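Senan Keogh keeps his robot arm in the shared workshop in Surwood, where he has a place at the long wall. He pays for it monthly and comes mostly in the evening. When I visited him he was making tea and looking for a cable tie.

"I started in September," he told me. "At first I wanted only to move one cup. It took me 11 evenings, and I was very proud of this cup."

Now he works with kitchen things and toy food. The project has the name Vakska. I asked him why a kitchen, and he laughed. "My wife asked the same. In a kitchen every thing has another shape. A bottle is round, a plate is flat, a strawberry is small. For the gripper these are different problems."

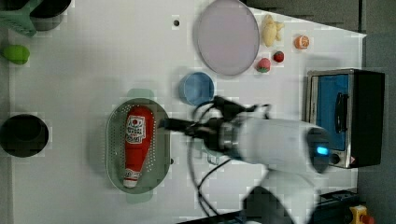

The gripper beside the tray with the ketchup bottle.

Garnet Perron, who has the place next to him, helps with the software. She has written the part that saves each attempt, and they have now nearly 200 of them. "Senan wants always to try again at once," she said. "I want first to look at the numbers. So we discuss."

The cables are his biggest worry. He has changed their path 4 times and is still not content with it. Next he will make a longer holder for them, and Garnet has already drawn it.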